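Zwischenbericht an den Zuwendungsgeber
Vorhaben Udidau: Prüfregeln für simulationsgestützte Greifnachweise
Teilvorhaben Loston, Berichtszeitraum bis Ende März

1. Stand gegenüber dem Arbeitsplan

Das Arbeitspaket 2 (Regelentwurf) ist abgeschlossen, das Arbeitspaket 3 (Erprobung des Entwurfs) läuft. Der Verbundpartner Feltent hat den Entwurf in der zweiten Fassung kommentiert. Die Kommentare betrafen vor allem die Abgrenzung zwischen Szenendefinition und Auswertung. Sie sind eingearbeitet, offen ist die Behandlung von Läufen, bei denen der Planer ohne Ergebnis abbricht.

Der Prüfkatalog umfasst derzeit 237 Einzelanforderungen. In der vorigen Fassung waren es 259. Die Differenz ergibt sich aus der Zusammenlegung doppelter Anforderungen an die Protokollierung der Gelenkgrenzen. Inhaltlich ist keine Anforderung entfallen. Die Zuordnung alt zu neu liegt als Tabelle im Projektarchiv und wird mit dem Abschlussbericht übergeben.

2. Regelentwurf, wesentliche Festlegungen

Der Entwurf gliedert sich in 3 Teile: Szenendefinition, Durchführung, Nachweisführung.

Szenendefinition. Für jedes Objekt sind Masse, Schwerpunkt, Reibbeiwert und Kollisionsgeometrie mit Quelle anzugeben. Die Darstellungsgeometrie darf von der Kollisionsgeometrie abweichen, die Abweichung ist zu beziffern. Sind Schwerkraft oder Kontaktberechnung abgeschaltet, muss dies im Kopf des Protokolls stehen. Ein solcher Lauf gilt als kinematischer Nachweis und darf nicht in die Greifstatistik eingehen.

Durchführung. Zeitschritt, Löserversion und Startwert des Zufallsgenerators werden je Lauf gespeichert. Eine Änderung des Zeitschritts innerhalb einer Serie ist unzulässig. Wiederholungen nach Abbruch erhalten eine neue Laufnummer, der abgebrochene Lauf bleibt im Datensatz.

Nachweisführung. Einzelbilder dienen der Sichtprüfung von Anfahrpose und Zuordnung der Objekte. Als Beleg für Kontakt oder Haltekraft sind sie nicht zugelassen. Hierfür sind die Kontaktprotokolle maßgeblich. Zu jedem Bild gehören Laufnummer, Simulationszeit und Kamerapose in den Begleitdaten.

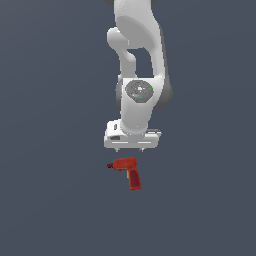
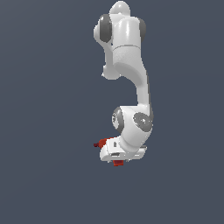
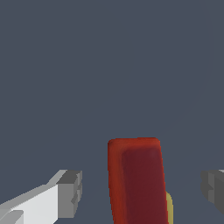
Simulierte Szene, weißer Roboterarm mit Greifer beziehungsweise dessen Finger, jeweils mit roten Objektteilen.

Darf ein in der Simulation bestandener Greifnachweis die Prüfung an der realen Anlage ersetzen?

Nach dem Regelentwurf ersetzt er sie nicht. Er kann den Umfang der realen Prüfung verringern, sofern die Objektparameter gemessen und die Abweichungen zwischen Modell und Anlage dokumentiert sind. Die Risikobeurteilung der Anlage bleibt davon unberührt.

3. Erprobung

Die Anforderungen an die Szenendefinition waren ohne Änderung der Werkzeugkette umsetzbar. Aufwendiger war die Durchführung: Das bisherige Protokollformat speicherte den Startwert je Serie und musste auf Speicherung je Lauf umgestellt werden. Ältere Serien lassen sich deshalb nicht nachträglich regelkonform machen. Sie werden im Archiv als Altbestand gekennzeichnet und für Auswertungen im Vorhaben nicht mehr herangezogen.

Bei der Nachweisführung zeigte sich ein Mangel des Entwurfs. Die Kamerapose wurde teils im Weltkoordinatensystem, teils relativ zum Flansch angegeben. Beide Angaben erfüllten den Wortlaut, waren aber nicht vergleichbar. Die nächste Fassung schreibt das Bezugssystem als Pflichtfeld vor. Für Kameras, die mit dem Arm bewegt werden, sind beide Angaben zu führen.

Das Protokollwerkzeug Wu wurde um eine Vollständigkeitsprüfung ergänzt. Läufe mit fehlenden Pflichtfeldern werden beim Einlesen zurückgewiesen, die Rückweisung wird mit Feldname und Laufnummer vermerkt. Eine inhaltliche Plausibilitätsprüfung der Reibbeiwerte ist nicht enthalten und bleibt Aufgabe der prüfenden Person.

4. Abweichungen und Risiken

Die Erprobung bei Feltent beginnt später als geplant, der dortige Rechnerumzug ist noch nicht beendet. Der Abschluss von Arbeitspaket 3 verschiebt sich dadurch um 2 Monate. Das Projektende ist nicht betroffen, der Puffer vor Arbeitspaket 4 wird damit aufgebraucht. Mehrkosten entstehen nicht.

Ein fachliches Risiko besteht bei der Einstufung kinematischer Nachweise. Werden sie in Angeboten oder Abnahmeunterlagen ohne Kennzeichnung verwendet, kann ein höherer Nachweisgrad angenommen werden als vorliegt. Vorgesehen ist ein fester Kennzeichnungstext, der auf jeder ausgegebenen Seite erscheint. Der Wortlaut ist mit Feltent noch abzustimmen.

5. Nächste Schritte

Fassung 3 des Regelentwurfs mit Pflichtfeld Bezugssystem
Festlegung zur Behandlung von Planerabbrüchen
Gegenlauf bei Feltent mit identischer Szenendefinition
Abgleich der Protokolle beider Standorte, Zulässigkeitsgrenzen für Abweichungen

Eine Umwidmung von Mitteln wird für den kommenden Berichtszeitraum nicht beantragt.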